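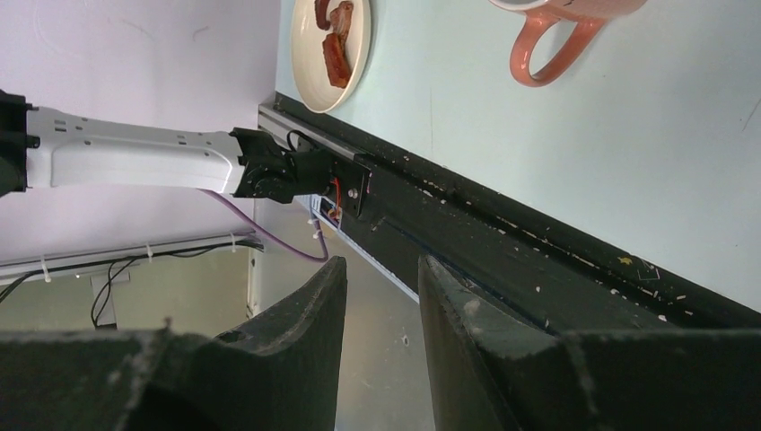 Pale blue benchtop, black edge rail, a fair few paint chips.

Reviews > Shipping > Label printers
By Ginette MacLeod, May

Urkano say their thermal label printer will "pay for itself in 300 parcels". I've put 728 through mine and I'm still waiting. Printing is quick enough and the barcodes scan at the post office counter, which my old inkjet couldn't always manage. The trouble is the labels. It only likes Urkano's own rolls, and feed it a generic one and you get half an address, then a blinking red light.
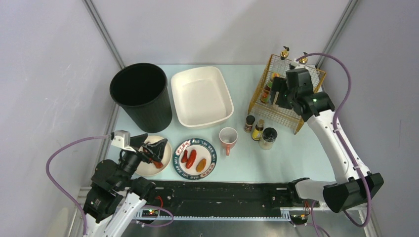

The app wants an account before it will print anything, and it resized my satchel labels twice without asking. Support told me to reinstall. Same result. Tarek Saliba swears by the Clako, but his does the odd jam too.

Fine at $70 second-hand. At full price I'd keep the inkjet and a roll of sticky tape.

14 comments | 70 shares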